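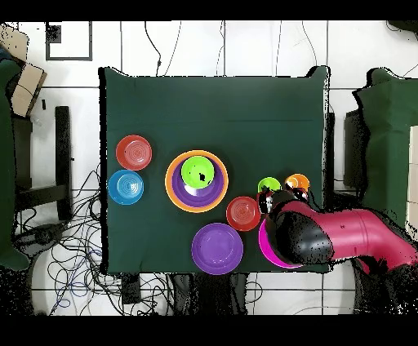
# Gamudow tabletop starter bundle: what I'd buy, and what I'd leave in the basket

I get asked for this list a lot, so I've finally put it on a page you can bookmark. It's the kit I'd order for a small dish-sorting bench with one arm, one table and a pile of plastic crockery. Prices change, so ask for a fresh quote before you promise your boss anything (I learned that one the hard way in April).

## What's in the bundle

- **Arm and two-finger gripper.** Sold together, and I'd keep it that way. Mixing a Gill gripper with somebody else's wrist cost me an adapter, two emails to Omirville and most of an afternoon.
- **Fingers.** One pair fitted, one spare pair in the box. Order a second spare pair at the same time and save yourself the postage!
- **Table cloth.** Plain dark green. It gives bright plastic something to stand out against, and it's kinder to the fingertips than a bare top if your heights are a bit off.
- **Dish set.** Plates, bowls and cups in mixed colours. Get the ones that nest. Lifting one bowl out of another is the job you'll want to practise most, and cheap plastic survives being dropped.

## What to budget

My extras came to some 600 pounds on top of the arm, and I'd set that aside before you even look at cameras. Cables were the sneaky bit. I bought 6 and went back for more, mostly because I'd measured in a straight line from the arm to the socket (don't do that, go along the floor and up the stand).

Marlene Pelletier at Bellell does the quotes and she's very patient. Ask her for delivery as a separate line. Mine took 19 days, and the dishes turned up well before the arm did, so we ate crisps out of them for a while.

## Planning the bench, in order

1. Pick the table first. Square is easiest, and you want to be able to walk round it with a cup of tea and not catch a cable.
2. Put the cloth on and smooth it down. Small creases are fine, but big ridges tip cups over.
3. Start with wide, shallow bowls. The fingers can go down over the rim with room to spare, and you get a few easy wins before you move on to stacks and cups lying on their sides. 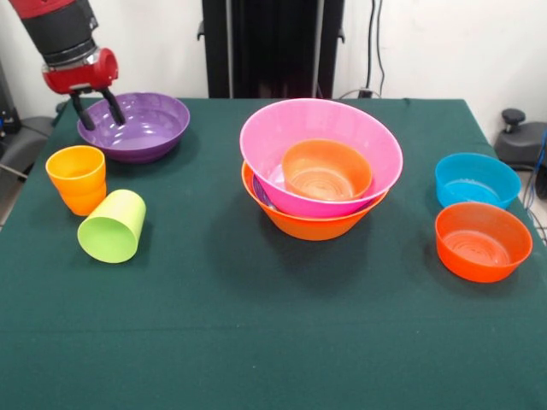
4. Leave the front of the table clear. You'll want somewhere to put things down, and it's always less space than you thought.
5. Buy more dishes once you've run the first lot for a bit. I started with 20 pieces and had far too many plates and hardly any cups.

## Ordering

Send the bundle name and your table size through the Bellell order form. If you're after the Gill fingers on their own, mark it for Aaliyah Sawatzky, as they come out of a different stockroom.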